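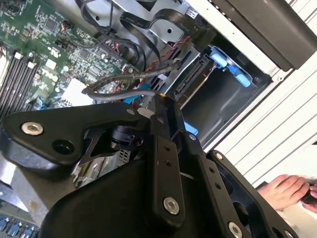 Inside of the tower, side panel off, memory slots at left and drive cage at right.

From: Atieno Mushi
To: Ansari hardware list
Subject: Re: Old tower as backup box – what to check first?

On Sunday Behrouz Rashti wrote:

> I picked up a desktop tower from the office clear-out and want to
> use it for nightly backups at home. It turns on, the fan spins, and
> then it shuts itself off after 30 seconds or so. No beeps. I have
> not opened it yet. Is it worth the trouble, and where would you
> start? I have a spare drive and two sticks of memory that may or
> may not fit. Also, should I replace all the cables while I'm in
> there? The shop quoted me 35 for a set.

Behrouz,

I have one of these open on the bench right now, so I'll go by that. Yours may be laid out differently, but most of this will carry over.

Unplug it from the wall first, then hold the power button in for a few seconds. Lay the case on its side and take the panel off. Before you touch anything, take your own photos from two or three angles. The flat cables in mine loop from the board over the top of the drive cage, and once they are off it is hard to remember which one went under which. I put masking tape on each one and write the connector on it.

A machine that starts and then quits can be several things. I would go in this order:

Memory. Open the latches at the ends of the slots, take every stick out, and put one back. Push until the latches close. Try to start it. If it still quits, try the same stick in another slot, then a different stick. Don't put your spares in yet. Check the label on them against the ones that came with the machine, because the notch can be in a different place and they won't seat if you force them.

Fan leads. Find where each one plugs into the board and press it in. Some boards will shut down when they don't get a speed signal back from the processor fan, even with the fan spinning. Bijan had this on a Hedent board last June and replaced the power supply before he looked at the header. The new supply is still on his shelf.

Processor heat sink. If the machine came from an office it has never been cleaned. Blow the dust out with the fan held still. If the sink moves at all when you touch it, take it off, clean both faces and put new paste on. Old paste goes to chalk, and a processor with no contact will get hot enough to shut the board off in under a minute.

Power connectors. Unplug the main one and look at the pins for brown marks. Then put it back and feel for the clip. Rostam's rule is to pull gently on every plug after you seat it, and I do the same.

Drives. Disconnect all of them, both data and power, and see if it stays up. If it does, connect them one at a time.

As for the cables, I would not buy the set. Flat cables don't wear out sitting in a case. Replace one if it has a crease across it or a cracked connector, and leave the rest. If you do need one, Zesetti sells them singly, and Ehsan Taheri has a box of pulled ones he has offered to this list before.

Whether it is worth it depends on the drive. For nightly backups you don't need much of a processor, but I wouldn't trust the old office drive with anything. Use your spare and run a full surface test on it first – overnight is fine. Check the hours too. I retired one from Lumamham that showed over 4000 start-stop cycles and it was already slow to spin up.

Please post the model number off the back and what the board does with one stick in and no drives. There may be a diagnostic light near the power button as well, so note the color and whether it blinks.

Atieno

--
Ansari hardware list. Reply goes to the list by default.
Trim quoted text before posting.
Digest 21, message 4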